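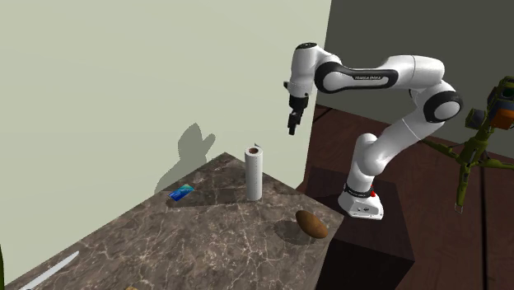
Issue 21 — January 2025 — Page 12

Paper towel makers move to a common sheet size

Two paper mills supplying the household trade have agreed to use the same sheet size for kitchen roll. Flitham and Lougher, which until now cut to their own measurements, will both adopt the shorter of the two sheets in current use. The width of the roll is unchanged, so existing upright holders and wall brackets will still fit.

The change affects the distance between perforations and the way contents are stated on the pack. Standard rolls from both mills will carry 100 sheets. Total length per roll falls slightly at Lougher and stays the same at Flitham, where the count was already set at that level. Ply is not covered by the agreement — each mill will go on selling two-ply and three-ply grades under separate product codes.

Cletar, the wholesaler that handles both ranges, had asked for the change. Differing sheet sizes made it hard to compare prices on shelf labels, and over 12 product lines had to be listed twice in its catalogue. The revised catalogue will give price per sheet and price per square metre side by side.

Absorbency figures will be restated too. The mills tested by different methods in the past, one by weight of water held and the other by time taken to soak through. Both will now publish the weight figure, measured on a single dry sheet at room temperature. Results for recycled grades will be listed separately.

Old stock will be sold through before the new packs reach shops. Fuver, which makes dispensers for works canteens, said its pull-down models need no adjustment. Its automatic cutters are set by sheet length and will need a replacement cam, part number to follow.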